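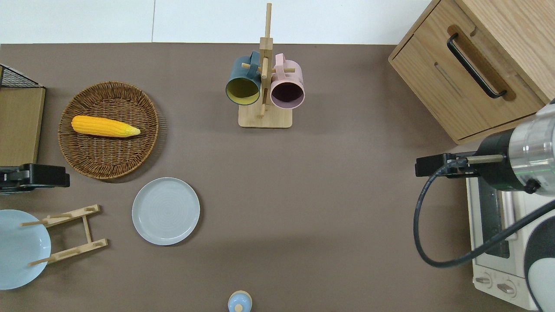 Winddale Robotics Club: Kitchen Table Project

The kitchen table project is the club's main work for the school year. Students are teaching a robot arm to do small household jobs, such as hanging a mug on a peg, moving a plate to the dish rack and putting food in a basket. The project started in June with a bare bench and a list of tasks on the whiteboard. This page covers the table setup and the work since then.

Last updated February 3, 2021

The mugs

The mug tree is the hardest station and the one most students ask for. The teal mug and the pink mug both go on by the handle, and the gripper has to come in at the right angle or the handle misses the peg. The first group wrote its program around a single mug. The second group added the other one and had to change the order of the moves so the arm would not bump the mug already hanging.

The basket

Corn was picked for the basket task after a vote. It is long, and the gripper can close across it in more than one place. Students start with the corn on the open part of the table, and the program has to find it, pick it up and set it down inside the rim of the wicker basket. A run where the corn lands on the rim is scored as a miss.

Plates and the dish rack

Plates are still in progress. A flat plate is hard to pick up with a two-finger gripper, and the Kurnerach team is trying an approach from the edge. The gray plate is used for practice. The light blue one is for scored runs.

The toaster oven

The oven stays unplugged at all times. Opening the door is planned for spring, after the drawer task. Pulling the drawer by its long black handle comes first, and the Qudah team has written the first version of that program.

How a session works

Each team gets 10 runs per session. One student runs the program, one resets the table and one fills in the log sheet. The log has 300 runs in it so far, counting the early ones that were stopped by hand. After 3 misses in a row the team stops and goes back to the code before using the arm again.

The club has 27 members this year in three teams, Kurnerach, Qudah and Nolon. Nolon is the newest team and is working on the basket. New members do the safety lesson first and then sit with a team for two sessions before they write any programs.

Coming up

The next goal is a full table reset done by the arm in one program, with both mugs, the corn and one plate. Teams will show their work to families at the Winddale open house. Log sheets are kept in the binder next to the computer, and members can sign them out overnight.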